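Lanlow Computer Reuse
Open positions: Bench Technician, Desktop Rebuild (4 openings)

Posted Dec 31, 2021
Reports to: Dolores Quintanilla, workshop lead
Hours: full time, day shift

Lanlow takes in office computers that companies are done with, repairs them, and sells them to schools and small businesses. We handled 2000 desktops last year and expect more this year. We are hiring for the rebuild benches, where used towers are opened, checked, fitted with tested parts, and closed up again.

What you will do

Open desktop towers and remove side panels, drives, and memory. Check the board, the power supply, and the wiring for damage. Fit memory, processors, and drives from tested stock. Write up each machine on its job sheet, including parts you decided not to use and why.

Parts do not lie around on our benches. Memory stands in upright holders, the processor sits in its own square tray with the heat spreader facing up, and both stay there until the case is ready for them. You will be expected to work this way from your first day.
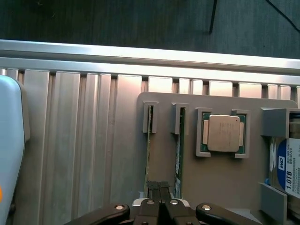

Carter Poirier: I came from a shop where everything went in one big bin, and the holders felt slow to me for the first week or so. Then I stopped losing time looking for things. If you are applying, expect to be corrected on this a lot at the start. Dolores does check.

New technicians spend their first weeks on memory and drives and move on to processors when the workshop lead signs off. Anyone who has built or fixed a few computers at home will know most of the steps. The difference is the pace, and the fact that you will be opening a lot of older business towers with plastic drive rails, release tabs, and cables that were routed by someone in a hurry.

What we need from you

— Steady hands and good close-up eyesight, with glasses or without
— Some experience opening and repairing desktop computers, paid or unpaid
— Ability to tell common memory types apart and read a part label
— Ability to write a short, clear note in English
— Ability to lift a desktop tower onto a bench

Helpful but not required: experience with Letovska inventory software, a repair certificate of any kind, or a second language.
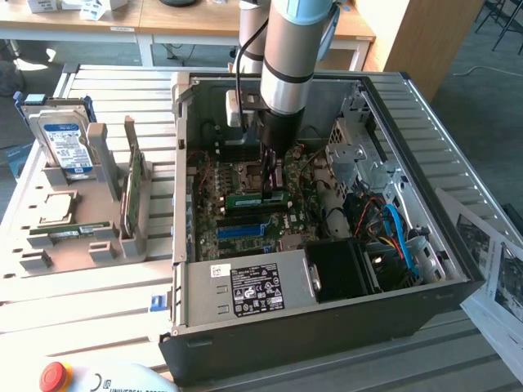
Rebuild bench: tower on its side with the panel off, hard drive standing in the parts tray.

Pay and conditions

Training pay is $600 a week for the first month. After that you move to the regular bench rate, which we will give you in writing before you accept. Safety glasses and wrist straps are provided. Lunch is unpaid. The workshop is on the ground floor, and the benches can be set for sitting or standing work.

How to apply

Send a resume or a plain letter listing the computers you have worked on to Itziar Calvo at the Lanlow front office, 108 Husus Road. Please mention any dates you can't start. We do not need a photo or a cover letter.

Applicants we want to meet will be asked in for a paid bench trial, roughly half a day long. You will take apart one tower, put it back together, and fill in a job sheet. Bring your own tools if you prefer them; otherwise use ours.

People who applied in October do not need to send their papers again. Call the front office and ask for your file to be moved to this opening.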